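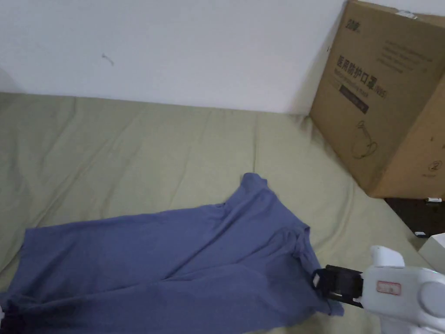

Home Shop Bedding Trade Contact

Search products... Go

Skomine Fitted Mattress Protector

The Skomine is a fitted protector with an elasticised skirt, made by Jirkeck for share houses, student residences and motels. The top face is brushed cotton over a breathable polyurethane membrane. The skirt is unlined and suits mattresses up to 410 mm deep.

Sizes: single, king single, double, queen
Colours: white, stone
Pack: 2 per carton
Care: warm machine wash, line dry in shade. Do not bleach, iron or dry-clean.

Wash once before first use. Fit the head end first, then pull the skirt down at the foot and smooth the top face towards the sides. Some shrinkage in length is normal over the first 3 washes and is allowed for in the cut.

Stone in king single is on back order until February. Trade accounts can mix sizes within a carton code. Stock on hand, all sizes: 1,232 units. Page updated September 12, 2021.

Related items
Unen Pillow Protector
Aryee Waterproof Cot Sheet
Jirkeck Underblanket, Wool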